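Acta de la reunión de almacén y sala de preparación
13 de abril de 2022
Redactada deprisa, correcciones antes de la próxima. Asisten almacén, compras, preparación y la persona de Wudov por teléfono (se corta dos veces).

1. Acta anterior
Se aprueba. Un cambio: donde ponía "cajas de Beteck" tenía que poner "cajas de Clivex". Corregido ya en la carpeta compartida.

2. Estanterías del pasillo
Siguen sin anclar las del fondo. Mantenimiento dice que faltan tacos, compras dice que los tacos se pidieron. Se busca el albarán. Mientras tanto nada de peso en las baldas altas, y quien vea cajas arriba que las baje.
Preguntan si se puede pasar el papel de embalar al hueco de la escalera. No, es salida.

3. Pedido de Clivex
Llegó incompleto. Factura de 2.334 euros, se paga solo lo recibido. Compras llama y pide abono o reenvío, lo que sea antes. Hay 101 bolsas con cierre que no eran nuestras – se devuelven sin abrir, están junto a la puerta con un papel pegado. Por favor no cogerlas, ya faltaba alguna.
Wudov comenta que a ellos les pasó igual con el mismo reparto. Se toma nota, no se decide nada.

4. Presupuesto para cubetas nuevas
Tope de 2.000 euros hasta verano. Beteck manda oferta, más barata por unidad pero pedido mínimo alto. Vishwakarma no tiene mínimo pero tarda. Discusión larga. Preparación prefiere esperar y comprar bien, almacén quiere algo ya aunque sean pocas. Se piden muestras a las dos casas y se vuelve a hablar en mayo.
Apunte de compras: medir antes el hueco de debajo de la mesa, que la última vez no entraban.
Las viejas no se tiran hasta que estén las otras. Insisten en esto desde almacén.

5. Etiquetas
Se acaba la cinta de la etiquetadora. Hay dos rollos en el armario de limpieza, no se sabe por qué. Se traen.
Acordado: nombre de la cosa en grande, fecha pequeña debajo, nada de abreviaturas propias. Salió otra vez lo de "VAR.", que cada uno lo lee como quiere (varios, variable, varilla). Queda prohibido.
Color de etiqueta: se deja como está, no hay tiempo.

6. Cubeta gris de la mesa clara
Punto que pidió preparación. Se ha ido quedando como sitio para cosas sueltas y así no se puede trabajar. El interior está muy gastado: arañazos y marcas claras por todo el fondo, y una zona blanca grande con el borde comido debajo de la pared del fondo. Almacén propone limpiarla a fondo antes de decidir si se cambia. Preparación dice que es desgaste y que no sale. Se prueba con jabón neutro y estropajo blando, nada abrasivo. 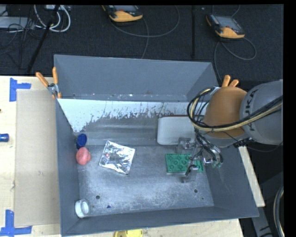
Sobre lo que hay dentro, se repasa pieza a pieza y queda asi:
– lo azul oscuro con forma de vaso, al estante de recipientes
– lo rosa salmón, sin sitio asignado; de momento a la caja de piezas pequeñas
– lo blanco cilíndrico, unos dicen rollo y otros bote; que lo mire quien vacíe y lo ponga donde toque
– el envoltorio plateado arrugado, comprobar antes si lleva algo, y si no, a la basura
– lo verde con los círculos en relieve, a la balda de bandejas, en plano y sin nada encima
El trocito azul suelto del fondo, fuera también.
Ojo con los dos agujeros redondos del fondo, por ahí se puede colar lo pequeño. Se habla de taparlos. Almacén no quiere, dice que al limpiar vienen bien. Sin acuerdo, se deja abierto.
Norma desde hoy: la cubeta se vacía al acabar el turno. Lo que no tenga sitio va a la caja de pendientes, con etiqueta y fecha. La caja se revisa cada 7 días.

7. Tareas
Almacén: vaciar y limpiar la cubeta, hacer sitio en el estante de recipientes.
Compras: Clivex, muestras de Beteck y Vishwakarma, albarán de los tacos, medir el hueco.
Preparación: hoja con la norma del turno, tamaño folio, plastificada si hay fundas.
Wudov: mandar su lista de referencias, la prometieron en la reunion anterior.

8. Ruegos y preguntas
Piden otra papelera cerca de la mesa. Sí, se coge la del pasillo.
Piden que no se deje la carretilla delante del cuadro eléctrico.
Las tijeras buenas no aparecen. Quien las tenga, al cajón.

Próxima reunión en mayo, fecha por confirmar. Se avisa por correo.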